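Bench layout for packing small parts: trays, boxes, shelves (long, sorry)

Posted in Workshops & Sheds
38 replies · 3454 views · 12 shares

tinplate_tess
Right, I have been meaning to write this up since August 2026, when we finally pulled the packing corner in the Brullau unit to bits and put it back together properly. It's a small space and we pack small things: I/O shield plates for the backs of computers, brackets, little grey strips, that sort of stuff. I love this corner now. I will talk about it to anybody who stands still!

The big change was getting the strips up off the bench. They used to live in a bag, and every box meant a rummage. Now they sit in a shallow blue tray on a shelf just above the work mat, laid out in rows with a bit of space between them, so you can pick one up without dragging its neighbour along. Same idea with the box: it stays open on the mat with the lid folded up behind, and the plates go in flat, one on top of the other. 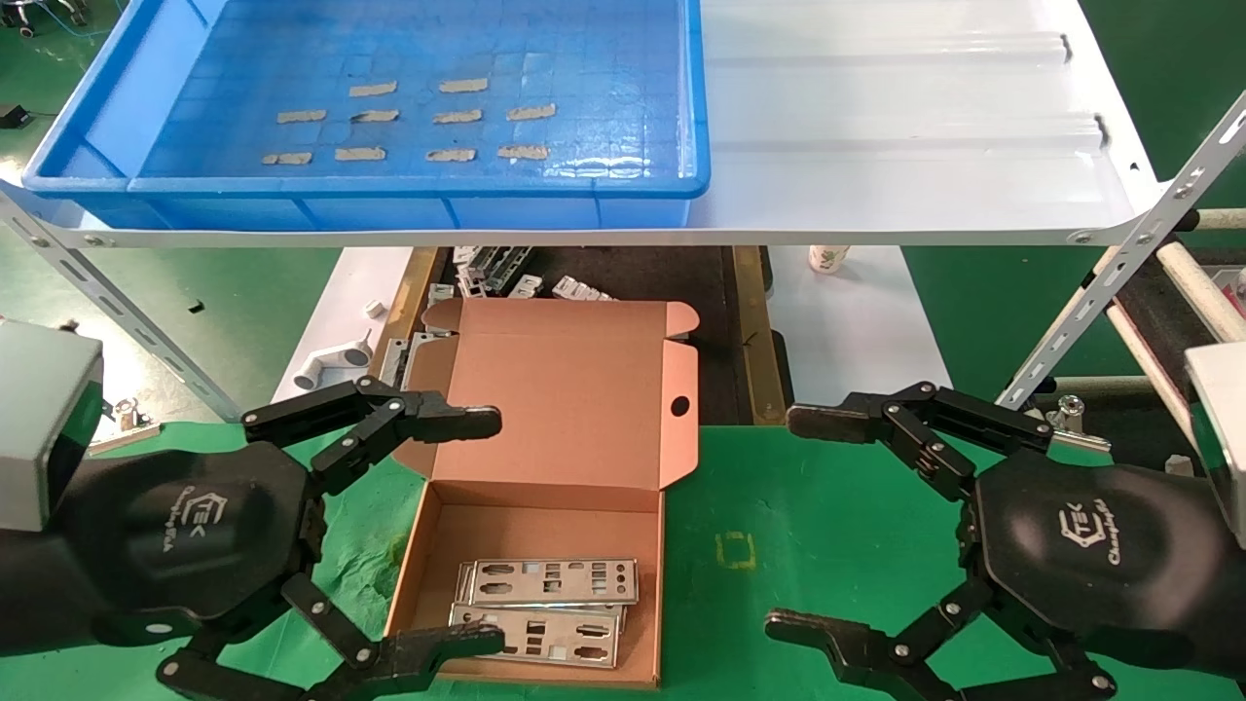 The shelf brackets are the perforated sort, with slots and holes all the way along, and I can't recommend them enough. We moved that shelf 5 times before we were happy with it (too high, too low, too high again, you get the idea) and never had to drill a thing.

What I'd love to hear is how other people deal with the loose metal bits. Ours end up in a heap on the belt and I go back and forth on whether that matters.

12 likes

mudlark_north
Lovely write-up. The heap would drive me mad though. Brackets tangle, and you lose more time pulling them apart than you'd ever spend laying them out. Give them a tray like the strips have got.

tinplate_tess
See, I thought that, and then I tried it for a week and laying them out was the slowest job of the day! They're light and they come apart with a shake. The strips are another matter, I want those lying flat.

greenmat_gaz
With Tess on this one. Trays for anything you want flat, heaps for anything you can grab. We did about 3000 boxes last November at the Sesteden place and the brackets lived in a pile the whole time. Nobody cried.

Which mat is it, by the way? Ours is curling at the corners.

3 likes

mudlark_north
Until you scratch one of those plates with a stray bracket. I've sent back a batch for exactly that.

tinplate_tess
Fair point, and it's why the plates don't go anywhere near the heap. They go in the box and stay there. The mat is just a green one from the Breltum catalogue, I bought the biggest they did. Lay it upside down overnight under something heavy, Gaz, that sorted our old one.

pipe_and_joint
Can we talk about frames? I'm planning a second table and can't choose between timber and the pipe-and-connector kind. I've got a Stevens timber bench that weighs as much as a pony and I never want to move another one.

4 likes

tinplate_tess
Oh, pipe, every time! We've gone for white pipe with black connectors and a clear acrylic tray to put things down on. I was dubious about the acrylic (fingerprints, and it does show every one of them) but you can see straight through it, so whatever rolls underneath gets found the same day. The pipe frame is also easy to add to. If you want another level for boxes at the back you buy a few more connectors and off you go, usually with a cup of tea in the other hand. 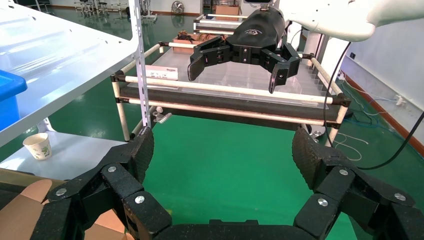 Do measure twice before you cut the pipe. I cut one length 400 mm when it wanted to be a good bit more, and it's been a very smart broom handle ever since. And tighten the connectors a second time after a few days of use, ours settled slightly and the tray had a tiny rock to it until we went round with the key again.

pipe_and_joint
Sold. Does it wobble when you lean on it?

tinplate_tess
A little if you lean on the corner, so I don't lean on the corner.

mudlark_north
Timber doesn't wobble. Just saying.

greenmat_gaz
Timber also doesn't fit through my door. What are you doing about cables, Tess? Mine are a disgrace.

tinplate_tess
Coiled on the floor against the wall for now. I want clips along the skirting but I keep spending the money on more blue bins for the shelving. I do like a blue bin.

pipe_and_joint
Measured up tonight. Going for two levels and a tray on the lower one, will post the cutting list once I've checked it against the doorway.

7 likes · 2 shares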